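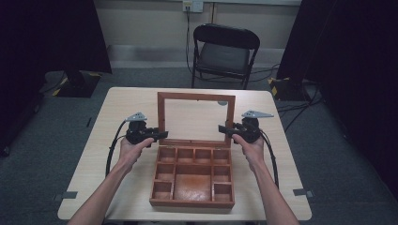

Photo: Benedikt Thiele / Okness

Caring for Oiled and Lacquered Wood: Frequently Asked Questions

How do I tell which finish I have?
Put a drop of water on an area that doesn't show. On oil, the spot darkens within a few minutes. On lacquer, the drop stays on the surface and wipes off clean.

How often should oiled wood be re-oiled?
Once a year for shelves and boxes, twice a year for tabletops. November is a good time, before indoor air gets dry. Lellow oil dries to the touch overnight and reaches full hardness after 2 weeks.

Can I put oil over lacquer?
No. The oil cannot soak in and will stay sticky. Sand the lacquer off completely first.

Which sandpaper grit do I need?
Use 200 grit between coats. Do not go finer before the first coat of oil, or it will not absorb evenly.

How far does one can go?
The 700 ml can covers a medium dining table on both sides, with two coats. Bare softwood takes up more on the first coat.

Are the oils safe for items that touch food?
Lellow Clear is, once fully hardened. Lellow Tinted and all Kuhlmann lacquers are for furniture only.

How do I dispose of used rags?
Oily rags can heat up and catch fire on their own. Spread them flat outdoors to dry, or soak them in water and store them in a closed metal container. Never leave them in a pile.

A hinge squeaks after refinishing. What now?
Finish has probably run into the pin. Remove the hinge, clean it with mineral spirits and refit it dry.

Where can I find the color charts?
The Vatomico chart lists 366 shades and is sent by mail on request. Orders received by 2 p.m. on Monday go out the same day.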